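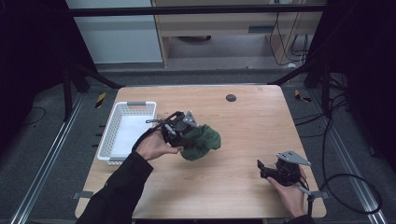

Baskets for clean washing

A basket by the ironing table saves walking back and forth with armfuls of shirts. Choose one with holes in the sides, so that anything put away slightly damp can still air. Solid tubs are better kept for muddy boots and wet swimming things.

Check the handles before you buy. They should be smooth inside and wide enough for your whole hand. Wash the basket every few weeks in warm soapy water, using an old toothbrush on the gaps, and let it dry upside down.

Don't try to fit a week's washing into one small basket. Things at the bottom crease and you end up ironing them twice. A T-shirt or a duster can go in as it is, like the dark green cloth bunched up in the white basket on the table,

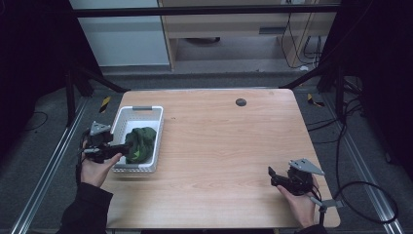

but shirts and pillowcases should be folded first and laid flat. Keep one basket for each person if you have the room, and put socks in last so they can be paired off the top. The green cloth takes up much of the near half of its basket, and a thick jumper will want more space than that. In November, when nothing dries outdoors, leave the basket in a warm room overnight before putting the clothes away.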